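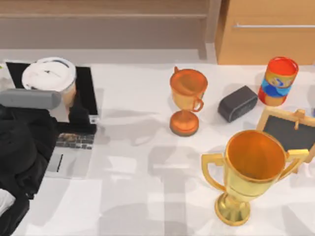

Okay, I have been thinking about Tira since the lights came up last night and I need to put it somewhere, so: thread. (Dance people, musical people, people who like being in a dark room with strangers, this one is for you.)

Tira is the new piece by Godelieve Jacobs for her company, Dovside. It runs 76 minutes, no intermission, and I would have happily sat through it again right away. My knees might have disagreed.

The setup is simple. A ferry is stuck in fog overnight and everyone on board has to wait it out. There's no talking, but you know exactly who these people are within a few minutes, just from how they carry their bags.

There are 20 dancers and I swear I could pick each one out of a crowd now. The tall guy who keeps checking the railing! The two sisters who only ever move when the other one is looking away!!

The music is played live by Nijs, a quartet I'd only heard on record before. Accordion, cello, upright bass, and a percussionist who spends a good part of the evening playing a row of glass bottles with felt mallets. They sit right on stage, up on the ferry's top deck, and the dancers keep climbing up to bother them.

The section everybody was talking about in the lobby is the card game. It starts with 4 people at a bench, very quiet, just hands. Then the hand gestures get passed to the next bench, and the next, and suddenly the whole boat is doing them at full speed with their whole bodies. I laughed out loud and then got weirdly choked up -- same eight bars of music, I have no idea how she did that.

Also, the costumes. Raincoats! Everyone wears a raincoat, all of them slightly different yellows, and when they spin, the linings show. I want the one with the green lining so badly.

Small gripe: the fog. They use a LOT of it near the end, and from the side balcony we lost the duet for a bit. If you can pick, sit in the center, and a little higher up than you'd normally go. You want to see the floor patterns.

It's at the Radano through the second week of February. Balcony seats were the cheap ones and there were still plenty left when I looked this morning. The box office also does rush tickets at the window, 2 per person, starting an hour before curtain.

Get there early if you can, because the bottle player warms up in the lobby and lets kids have a go. Mine now wants to empty out our entire recycling bin.

Someone asked if it's okay for people who "don't get" modern dance. Yes!! My brother came along, and he usually falls asleep at anything without a scoreboard. He spent the whole train ride home explaining the card game to me -- with gestures.

I'm going back with my mom next week, center seats this time. If you've seen it, please tell me what you think happens to the man with the suitcase. We argued about it all the way to our stop.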